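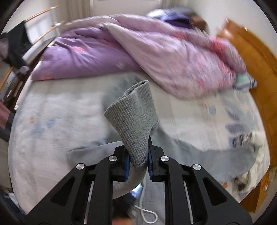 # How to Fold a Sweatshirt With a Two-Finger Gripper

Folding is the chore people ask us about most. They want to know whether a machine can do the laundry yet. The short answer is that a machine can fold some things, slowly, if a person has already worked out where it should grab. This page covers that part of the work: choosing the grab points on a knit garment with cuffs and drawstrings, and folding it with two fingers and no fingertips.

It is part of the Vatine household chores set. If you haven't done the towel page, do that one first. A towel is flat and has four corners. A sweatshirt has sleeves that roll, a hem that curls, and strings that get into everything.

## What you need

- A hand-held gripper with soft pads. Check that the pads are clean. Lint makes them slide.
- A bed or a wide table. A bed is harder, since the mattress gives when you press down, but most laundry gets folded on beds.
- One knit garment with ribbed cuffs.
- A notebook, or the Pladberg log sheet if you are using our format.

You don't need to clear the room. Leave the blanket and the other clothes where they are. A method that only works on a bare white table won't be much use in a house.

## Step 1: Spread the garment

Lay the body out first and leave the sleeves alone. Take hold of the hem near a side seam, lift it a few inches, and pull toward you. Let go and do the other side. Wrinkles are fine at this stage. You want to be able to tell front from back and see where each sleeve leaves the body.

If a sleeve is trapped underneath, don't dig for it. Lift the shoulder seam and shake once.

## Step 2: Find the cuff

The cuff is the best place to grab on any knit. The ribbing is thicker than the rest of the sleeve, it springs back after you pinch it, and the stitched seam behind it keeps the pads from slipping off. It also looks different from the cloth around it, which helps a camera as much as it helps a person.

Come in with the jaws open and one pad on each side of the cuff. Lower the tips until they touch the cloth, then close. Pinch across the ribbing, near the seam. If you close on the opening alone you will often catch only one layer, and the sleeve will twist as it comes up.

## Step 3: Lift and check

Raise the cuff a few inches and stop. Look at three things.

1. Both layers of the cuff should be between the pads.
2. The sleeve should hang in a smooth bend with no full twist.
3. No cord should be caught in the jaws.

If any of these is wrong, put the cuff down and start again from Step 2. It takes less time than fixing a bad fold later. Machines are still poor at this. They will carry on with a bad grip all the way to the end unless someone has written a check for it.

## Step 4: Deal with the cords

Drawstrings cause more failed folds than anything else in our log. They are thin, they lie wherever they fall, and a loop can hook over a jaw link.

Before you fold a sleeve across, look for cord in its path. Push loose ends toward the middle of the garment with the side of a closed jaw. Don't try to pinch a cord that is lying flat on knit cloth. You will pick up the cloth with it.
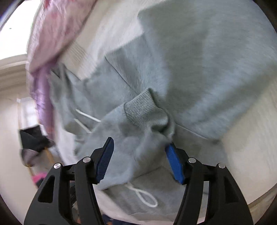
*Jaws open at a bunched cuff, with a looped cord on the cloth between the fingers.*

When the cuff has folded over on itself, grab the bunched part, lift it slightly, and let it drop. Often it opens up enough for a proper grip. If it doesn't, pull gently on the sleeve below the ribbing and try again.

## Step 5: Fold the sleeves and body

Carry the first cuff across the body in a low arc. Keep it just high enough to clear the cloth. Set it down, open the jaws all the way, and back straight out. Backing out at an angle drags the sleeve with you.

Do the second sleeve the same way. Then take the hem and bring it up toward the neck. A big garment needs two lifts for this, one near each side seam. Press down with closed jaws along the fold. It won't be a sharp crease on a mattress.

## Step 6: Write it down

For each try, note the garment, where you grabbed first, how many times you had to let go and start over, and whether the fold held when you moved it. Failed tries go in the log too.

## So can a machine do it yet?

At the Zunedholm shop we ran this method on a fixed arm for 200 tries. The arm finished 139 of them with a fold we would put in a drawer. Most of the rest went wrong at Step 3 or Step 4. Each fold took around 2 minutes, and a person had to set the garment out first.

Towels are close to solved by comparison. Knits with cords are not, and a mixed pile on a bed is further off still. The Woldemariam notes cover sorting a pile before folding, and that is the page to read next.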